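Plitwood Workshop Program
Surfaces and Finishes, Unit 4: Reading a Board Before You Finish It
Handout, 11/09/2019

Reading for this unit: Haslam packet, section on softwoods and hardwoods. Bring your sanding block and the pencil from Unit 3.

1. Grain direction

Look at the long lines first. On most flat-sawn faces they run fairly straight near one side of the board and open into waves or peaks near the middle. The peaks are growth rings met at a shallow angle by the saw. Woodworkers call the pattern cathedral grain when the peaks stack up. A single low peak is common on short pieces.

Sand with the lines. Cross-grain scratches may not show on bare wood, but they show once stain goes on.

2. Color

Pale boards are rarely one color. Expect pink, tan or honey streaks within the same face. Do not try to sand these out. If the piece needs an even tone, test a stain on an offcut from the same board and let it dry overnight.

3. Cracks and seams

A crack follows weak fibers and tends to wander. A glue joint is usually straight. If you cannot tell which you have, check the end of the board and the back face. Mark both ends of the line in pencil before you fill anything.

Chalky or whitish patches next to a crack should be brushed clean and checked with a fingernail. Loose fibers have to come off before filler goes in.

4. Is it already finished?

Put a drop of water on a hidden spot. If it beads, there is a finish. If it soaks in and darkens the wood, the surface is bare or nearly so. A matte sheen alone does not answer the question.

For Bekcombe section students: the written exercise is 300 words on one board of your choice, due in February. Cover grain, color, defects and finish, in that order.
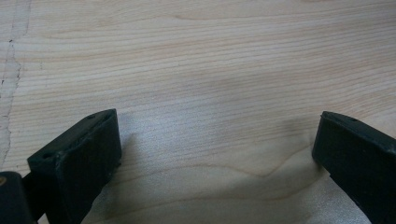 Fig. 1. Pale board with wavy grain at center and a jagged crack or seam at left.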